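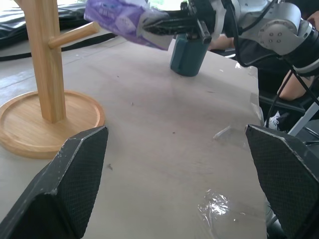

Wrist view at the two-arm station: one gripper open over the board, the other arm holding a purple package near the mug tree.

Almont Robotics Club: Frequently Asked Questions

Who can join?
Any student enrolled at Almont. No programming background is needed for the first term. New members start on arm safety and move to the station after passing the short checkout.

What is the current project?
Two-arm tabletop handling. The operator moves both arms by hand control, and each run is saved as one episode. The set now holds 3,467 episodes, of which 159 are kept back for testing.

Which objects are used?
Ordinary household items, including soft packs, cups and a mug tree. Soft packs change shape when gripped and are scored separately from rigid items.

How should the grippers be set before a run?
Both open, fingers clear of the board. Check the mesh pads for lifting at the corners. Scuffed edges are acceptable. A pad that slides under thumb pressure must be replaced.

Can I stand next to the table while the arms are powered?
Yes, on the cable side only, with the stop button within reach. Closed shoes are required.

How are runs scored?
Each run is marked pass or fail. A dropped item counts as a fail even if it is picked up again. The current model passes 71 percent of test runs with rigid items. Soft packs have not been published yet.

Does the club compete?
Yes. We enter the Lendwood Open in Warnosville each January. Teams are limited to 7 members, and each must have logged time as an operator.

Can I use the data for a class project?
Yes, for coursework at Almont. Ask for read access through the club page and cite the set by its name, Öztürkmen, with the version number.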